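Relabeling the grasp set by contact instead of outcome

Filed under: Manipulation, Data notes
5 min read

The policy we trained in August kept failing on flat dishware. It would approach a plate correctly, open to a sensible width, and then close above the rim or press down into the counter. Bowls and pots were fine. Catriona MacRitchie suggested that the problem was in the labels, and I spent most of the following month finding out that she was mostly right.

The original set has 3,000 hand-held gripper demonstrations recorded in home kitchens. Each one carried a single label at the episode level: object lifted, or object not lifted. We filtered on that label and trained on what survived. The trouble is that a demonstrator can lift a plate in several ways, and some of them are useless to a robot arm. Sliding a plate to the counter edge works well for a person. Our arm at Carnlow has a fixed base and no reach to the counter edge, so those episodes teach it a motion it can't finish.

What changed

I replaced the episode label with a contact label on each closing event. It has three fields:

- contact side (rim, handle, body, or support surface)
- finger angle relative to the object's main plane
- whether the object moved before both fingers touched

The third field did most of the work. Julián Tejada wrote the first version of the detector, which compares the fingertip track with the object mask and flags any mask motion over a threshold before closure. I raised his threshold twice. At the lower value it was picking up mask jitter on pale dishes against pale counters.

After relabeling, 1,354 demonstrations passed the filter. That is a large cut, and I expected the smaller set to hurt on bowls. It did not, within the noise of our test runs. Flat dishes improved clearly, with most of the gain on plates that lean on something and so have an exposed rim.

Cluttered counters

The filter is weakest where objects overlap. A typical case has a silver-rimmed white plate tilted against an ice-cube tray, with a shallow pink dish shaped like an animal face lying between the open fingers and a small heart-shaped dish just past it. The segmentation tends to merge the two pink pieces into one mask, and the contact side field then means very little - the "rim" it reports may belong to the neighbor.

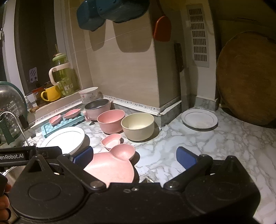 Open problems

1. Merged masks. I am testing a rule that drops any closing event where the target mask changes area sharply between frames. It removes good data too, so I have not turned it on by default.

2. Small dishes. Anything narrower than the finger pads gets covered before contact, and the detector has to guess. For now these go to a manual queue. The queue takes up to 11 seconds per event with the Pokham viewer, mostly load time.

3. Threshold transfer. The motion threshold was tuned on 2 kitchens. I would like to check it against the MacAulay recordings before anyone else relies on it.

The relabeling script is in the Uvimness repo under tools, with the old episode labels kept in a separate column.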